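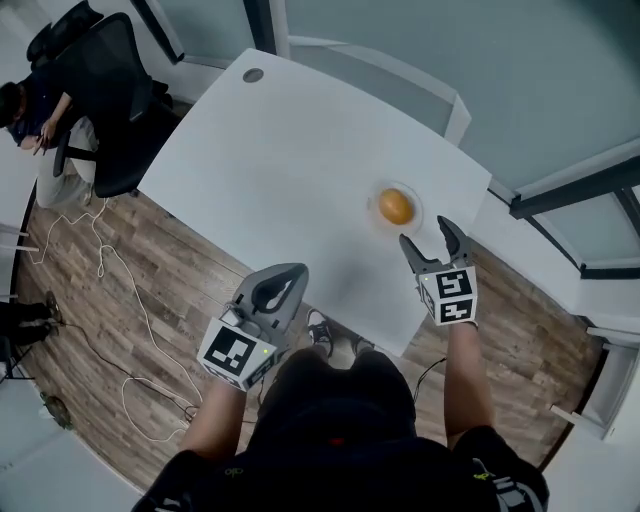

How long should you allow for the Skirnside open day? Two hours if you only want the showroom and the workshop, and a good half day if you mean to sit at things, ask questions and have lunch.

I took the half day and could happily have stayed longer! Skirnside make desks, plain ones mostly, and I had wanted to see the place ever since I started fitting out our own office. Gudrun Eklund met us at the door and took our group of 9 straight through to the cutting room, which smells wonderful and is far louder than I expected. We stood behind a yellow line while the tops went through the edging machine, and I would have watched that all morning if Gudrun hadn't moved us on.

Next came the drilling bench, where the cable holes are cut. Kornél Vass let each of us press a grommet into an offcut. It takes a proper shove with the heel of the hand – mine went in crooked and I brought it home anyway. He likes the hole in a far corner, where your elbows never go. I prefer the middle of the back edge, and we had a very friendly argument over it.

Upstairs are the rooms where you can try the furniture. The white rectangular desk was my favourite by a long way. A white top makes everything on it look cheerful, even a bit of fruit on a little dish, and the round grey grommet is neat without being fussy. Black mesh chairs go well with it too, and so does a brown and grey wood-look floor (ours at work is green carpet, sadly).

Nantana Chuensuk answered my long list of questions about cleaning. Warm water and a soft cloth, she said, and go easy on the scouring cream. I asked about pen marks as well and got a small demonstration, with real biro.

Lunch was soup and very good rye bread. Parking is free but fills up early, so use the lower gate. The next open day is in November, and I have already put my name down for the Lumside range talk.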